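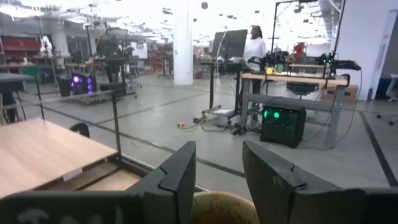 Light wood tabletop with a black upright post at the corner.

Skullida Responsible Business Group
Minutes of the August meeting, Monday, 2 pm

Present: Hongmei Pan (chair), Ozan Ertürk, Xiuying Qiu, Suqin Cai (minutes)
Apologies: Zhenhua Xiao

1. Minutes of the previous meeting
Agreed, with one correction: under item 4, "Briltow" should read "Plarow".

2. Supplier payment terms
OE reported that 52 suppliers are now on 30-day terms. A further 13 remain on 60 days, all under contracts signed before the policy was adopted. 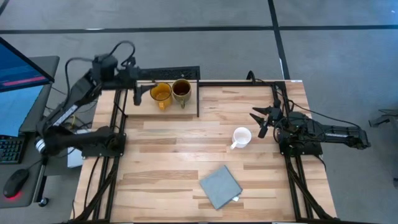
XQ asked whether the older contracts could be varied before renewal. OE said they could, with the written consent of both parties. Agreed to write to all 13.
Action: OE

3. Staff share scheme
The paper from ZX was taken as read. HP noted that it does not deal with leavers — the rules must state when shares are bought back and at what price. Deferred to the next meeting.
Action: ZX to revise section 2 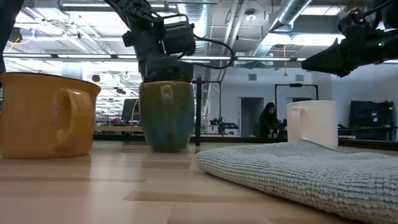

Three ceramic mugs and a folded grey cloth on the table.

4. Community fund
Balance brought forward £2,103. One application received, from Yagi, for £3,000 towards apprentice travel costs. SC pointed out that the sum asked for exceeds the balance. Agreed to offer £1,500 now and to consider the remainder once the next transfer has been made.
Action: SC

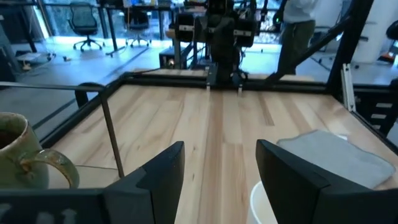
HP asked that future applications be sent out with the agenda.

5. Annual impact statement
XQ tabled a first draft. The energy data for Briltow are missing. Comments to XQ in writing.

6. Any other business
None.

Meeting closed at 3.25 pm.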